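Subject: Re: [husholm-list] Storage room shelving and the move in May

Hi all, quick reply before I run for the bus, sorry if I repeat what Chantelle already said on the phone to half of you.

Hendrik wrote:

> Can someone please tell me what's been decided on the storage room? Last I heard we had 73 boxes and nowhere to put them. I'm happy to lend the van but I need to know which end of the building we're loading from, and whether the Cordero shelves are staying or going. Also, is the sheet music being kept? All of it? I counted 10 boxes of choir parts alone and half of them are for pieces we haven't sung since I joined.
>
> Hendrik

OK so, in order.

## Shelves

Staying. I measured them twice and they do fit the new room, but only on the long wall, and only if we take the top shelf off. Erdal has the right wrench. Don't use the one in the kitchen drawer, it rounds the bolts off – ask me how I know.

The two narrow units from Pratum are going. One has a bent leg and the other was never ours in the first place, it belongs to the ceramics people and they'd like it back. Nandi is calling them.

## Boxes

Still 73 as far as I know. Please don't bring more!! If you have things at home that belong to the choir, keep them at home until June.

What I'd like for labels:

- big letters, on the short side, not the lid
- what's in it, and who packed it
- a K if it needs to stay dry (scores, the robes, the old programs)
- nothing in pencil, last time we couldn't read a single one

Maxine has a roll of the wide white tape. There's more in the office, second drawer, under the hymn numbers.
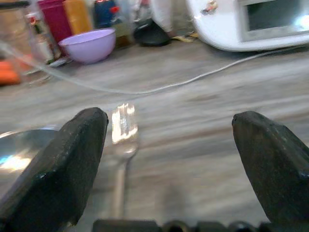 ## Sheet music

The big one. Sorry Hendrik, I know you want a bonfire.

Chantelle went through the catalog and it lists 2,592 separate parts. That's the catalog though, not what's in the boxes. We know the tenor parts for the Easter set are short becuase people took them home and left town. So here is what I'm proposing:

1. Anything we own a full set of, keep.
2. Anything rented goes back. There are 2 sets like this, both overdue, both my fault, I'll pay the late fee on the first one and we can argue about the other.
3. Photocopies of stuff we don't own – recycle. Please don't take them home "just in case".
4. Odd parts, single copies, mystery pages: one box, my name on it, I'll sort them over the summer.

If you feel strongly about a piece then say so on the list. Not to me in the parking lot. I forget everything said to me in the parking lot.

## Loading

North door. The south one has the step and the last time we tried it with the piano stool we took a chunk out of the frame. Hendrik, if you can back the van up to the bike rack that should leave enough room for the ramp. Start at 9 am, coffee from 8:30, Erdal is bringing the big thermos. Robes go last so they come out first, they need to be hung up the same day or we'll all be ironing.

The Codov key box on the north door sticks. Push in, then turn. If it still won't open call Nandi, she lives closest.

## Things I don't know yet

- If the new place lets us leave the risers set up between rehearsals. I asked, got a "should be fine", would like it in writing.
- Who has the second metronome.
- Where the framed poster goes. Nobody seems to want it on thier wall but three of you got upset when I said charity shop, so someone needs to pick a spot.
- Parking for the altos who carpool. Working on it.

Rehearsal is as normal until the move, same time, same room, bring the green folder and not the blue one. We're starting with the Latin and I would love it if the basses had looked at page four.

Reply to the list please, not just to me. Running now,

Thandi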